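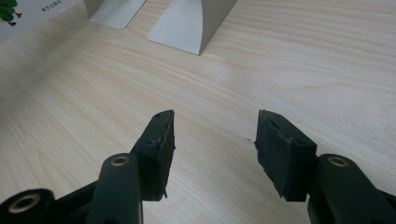 The Large Table: A Report on Its Restoration and Present Use

The household has now completed its work on the large table in the back room, and I am pleased to set out the particulars for regular readers of this blog. Several of you wrote after the entry in August to ask whether the table would be kept or replaced. It has been kept.

The table was purchased secondhand from Harahap, a furniture dealer that has since moved to smaller premises outside town. It served for many years as a dining table, then as a desk, and most recently as a general surface on which mail, seed catalogs and unfinished repairs were deposited. By last winter the top had acquired a number of rings and one long scratch near the window side. The finish had also become sticky in warm weather, a condition that no amount of wiping would correct.

Two estimates were obtained for professional refinishing. The lower of these was $533, exclusive of delivery. After some discussion it was decided that the work would be undertaken at home, with the guidance of Azlan Liem, a neighbor with considerable experience in the refinishing of old furniture. The total spent on materials came to $41, which covered sandpaper, tack cloths and a tin of clear oil from Plarach. The sander was lent to us by Mr. Liem.

The old finish was removed over two weekends. Sanding proceeded with the grain throughout, beginning with a coarse paper and ending with a fine one. I had intended to apply a stain and had gone so far as to test three shades on the underside. All three were rejected. The bare wood was lighter than any of us remembered, and the room receives little direct sun, so a clear finish was adopted instead. Three thin coats were applied, with a full day between each. The long scratch is still detectable by hand if one knows where to feel for it.

The following arrangements are now in effect. Mail is to be opened at the hall shelf and is not to be carried into the back room. Hot dishes require a trivet. Projects may remain on the table overnight but are to be cleared by Friday evening, when the table is wiped down with a soft cloth and left to dry. Glue and paint are permitted only over a board. These measures were agreed to by all members of the household, although the rule concerning mail has already been broken - by me, on two occasions.

One matter remains open. The chairs, which came from Fistetti and are of a much darker color, no longer suit the table. Refinishing all 6 of them would occupy nearly the whole of the spring, and I have not yet decided whether to proceed. Readers who have stripped turned chair legs without losing the detail are invited to write to me with their recommendations.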